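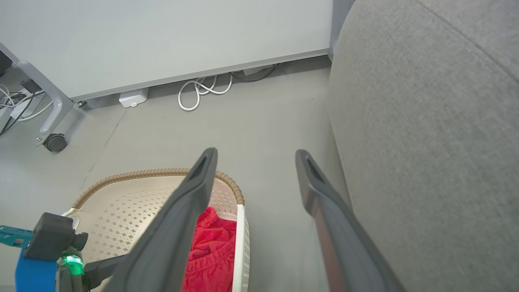
Fig. 1. Laundry basket with perforated walls and a woven-look rim band.

Household Textiles, Unit 4: Sorting, Washing and Drying
Handout for students. Instructor: Fenna Michiels

Read this before the October lab. Bring it with you, along with your fiber burn chart from Unit 2.

1. Holding laundry before the wash

Damp cloth left in a pile will mildew, often within a day in a warm room. Hang wet towels and sports clothes until they are dry, then put them in with the rest. A basket with holes in the sides lets some air through, but it will not dry a wet towel at the bottom of a full load.

2. Sorting

Most people sort by color only. In this course we sort in this order:
Care label (machine wash, hand wash, dry clean)
Color (whites, lights, darks, new reds and new denim alone)
Weight (sheets apart from jeans, knits apart from towels)
Soil level

Weight gets skipped the most. Heavy items rub against light ones and wear them out, and a mixed load dries unevenly. Close zippers and hooks. Turn printed shirts inside out. Check pockets.

3. Water temperature

Cold (up to 80 F): darks, wool labeled as washable, most everyday clothes
Warm (90 to 110 F): synthetics, lightly soiled cottons
Hot (130 F and up): white cotton towels, bedding, kitchen cloths

Blood, egg and milk stains go in cold water first. Heat sets protein. Grease is the reverse - it moves better in warm water if the fabric can take it.

4. Detergent

Using too much is a more common mistake than using too little. The extra does not rinse out, and it leaves towels stiff and gray. Follow the line on the cap for your load size and go up slightly for hard water. Bevumgate tap water is hard, so the lab uses the second line. Softener coats the loops of a towel and makes it take up less water, so leave it out of towel loads.

5. Drying

Line drying is easiest on fabric. Hang shirts by the hem and knits flat. In a dryer, take things out while seams are still slightly damp and clean the lint screen after every load.

Spin speed matters more than most people expect. Deok-su Noh's demonstration load weighed 1,881 grams after a slow spin at 400 rpm. We will spin the same load again at 831 rpm, weigh it, and work out how much water came off. Record both weights on your sheet.

6. Lab preparation

Work in pairs. Each pair brings 12 cotton squares cut from one old sheet, each labeled in permanent marker. Stain them the night before with the four stains on the Unit 3 list, three squares per stain. Keep one square of each set unwashed for comparison.

Terms to know: colorfast, crocking, pilling, surfactant, enzyme, hard water

Reading: Willems, chapter on soil removal. Skip the section on solvents until Unit 6.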